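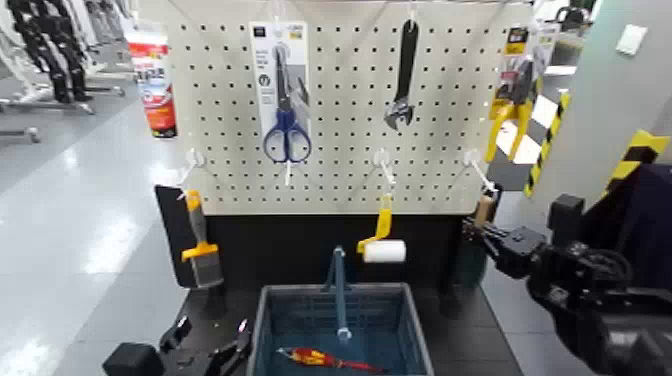 Winter Program and Badge Work: Notes for Parents and Leaders

1st February
By the District Office

Search this site Enter keyword Go

The district has now confirmed its program for the remainder of the winter term. Families are asked to read this item in full, as several arrangements differ from those printed in the November calendar.

The Navigator badge will be offered to all packs in the district for the first time. Requirements are set at the level of the older Cubs, but younger members may attend the opening session and begin their record cards. Each Cub must be able to orient a map, take a simple bearing, follow a marked route with a small group, and explain what to do on becoming separated from that group. The last of these is assessed by conversation with a leader and does not require a written answer.

Indoor instruction will take place at the Stekside hall during regular meeting hours. The outdoor portion will be held on the Cemgate trails, where the district has permission to use the lower loop and the picnic ground beside it. The upper loop remains closed to groups because of erosion on the north slope, and leaders should not include it in any route plan, even for a short stretch. Parking at Cemgate is limited. Families who can share a ride are encouraged to do so, and drivers should leave the turnaround by the gate clear at all times.

Cubs should come to the outdoor session in full uniform under a warm coat, with sturdy shoes or boots, a hat, gloves, and a filled water bottle. Compasses will be provided. Any Cub who owns a compass may bring it, marked with the Cub's name – the district cannot replace items lost on the trail. Phones should be left at home or handed to the pack leader on arrival.

A signed permission form is required for every Cub taking part at Cemgate. Forms returned for the November hike do not carry over. Medical details should be entered again in full, including any change in medication since the fall.

MacLeish Pack will host this year's district campfire, which follows the badge work and closes the winter program. There are 162 Cubs registered across the district, and the fire circle will hold all of them with their leaders, but seating for family members is restricted to 2 places per household. Packs wishing to perform a song or skit should submit a title and a running time to the district office. Skits will be accepted in the order received.

The Grullitz Fund, which helps families with the cost of uniforms and camp fees, opened the year with a balance of $800. Grants of up to $25 per Cub may be requested through any pack leader. Requests are treated as confidential and no statement of income is required. Families who have outgrown uniform shirts in good condition may return them to Stekside on any meeting night for reissue.

Leaders are reminded that first aid certificates must be current before they supervise a group outdoors. Copies should be sent to the district office ahead of the Cemgate session. Leaders whose certificates have lapsed may still assist with indoor instruction.

Shares: 2
Comments: 0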